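Parallel gripper (bench comparison)

A parallel gripper is the two-fingered sort, and it's the one I always end up testing. My notes here cover the Jesine and the Broton, tried on capped tubes and a blue rack.

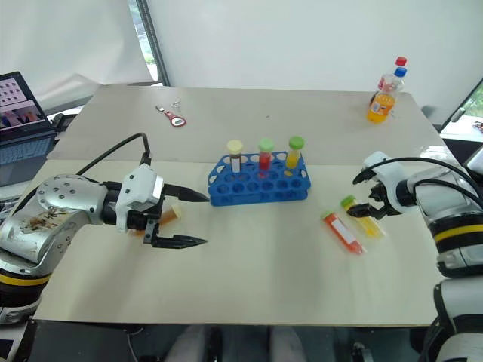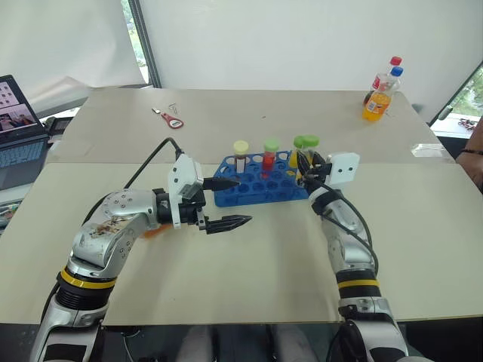
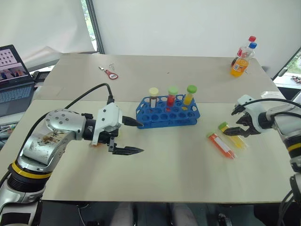

Grip force on both is a setting from 0 to 255 — I start low and creep up! Long fingers reach between tubes nicely, but they flex a bit. The Cenden controller stores 8 presets, and I only ever use two.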